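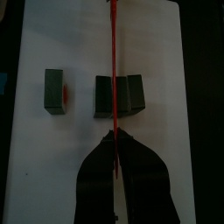 Leave the gap: a case for putting things in a row

7 min read

We use cookies to improve your experience on this site. By continuing to browse you accept our cookie policy.

Most advice about keeping a work table in order is about getting things off it. Buy a bin, buy a drawer unit, put everything away at night. I think the advice is wrong for a table that gets used every day, and I have come to prefer a much older method. Put the things in one row, side by side, across the middle, and leave the rest of the surface alone.

I came to this through blocks. Four dark blocks on a white board are easy to keep track of when they stand in a line. If one of them is set apart with some white board between it and the next, it gets noticed first. The same four blocks in a heap would take up less room and would be harder to deal with. You would have to move one to get at another.

The storage trade sees it the other way. The Prostik catalog, which still comes to my house every September, has 81 pages of boxes that fit inside other boxes. The Muteo system is better made, and I own some of it. I paid 20 dollars for a divided tray with 18 compartments and used it for one winter. The small parts went in and stayed in. I could not see them from my chair, so I stopped using them and bought more of the same parts. The tray is now in the garage.

A row does not hide anything. It also has an order, left to right, and the hand learns the order quickly. I no longer look for the cup I keep my spoons in. It is third.

The objection I hear most is that a row only works when the things match. Blocks match. Household things do not, and people assume that a mixed row will look like a yard sale.
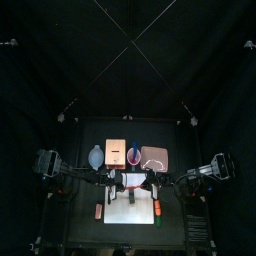
I don't agree. A light blue bowl, a wooden box with a latch or lock and a pink cup with a blue utensil standing in it have very little in common. Side by side on a black table they are perfectly easy to tell apart, and I would say easier than four blocks of one color. The differences do the work that labels are supposed to do. If you own plain matching containers, you end up writing on them.

The color of the surface matters more than people expect. Dark things want a light board and light things want a dark table. My own table is medium brown and it is bad for nearly everything. I lay a sheet of white card on it for dark parts, and I would paint the whole top black if I had the weekend free.

The second objection is space, and it is a fair one. A row uses width. On a small desk you may get four things across and no more. I would still take four things I can reach over a dozen in a stack. The fifth thing can go on a shelf. If it comes down from the shelf every day, it has earned a place in the row and something else should go up.

I should admit where the method fails. It is no good for paper. It is no good in a house with a cat. Anything that rolls needs a cup or a bowl, and then you are back to containers, though an open one is still better than a lid. The Gorine people sell a low open dish that does this well, and the Mai version costs less and chips sooner.

I also would not do it in a kitchen near the stove, where a clear counter is a matter of safety. Put the pans away there. On a table where you sit and work, leave out the few things you use, in a line, with room for a hand between them.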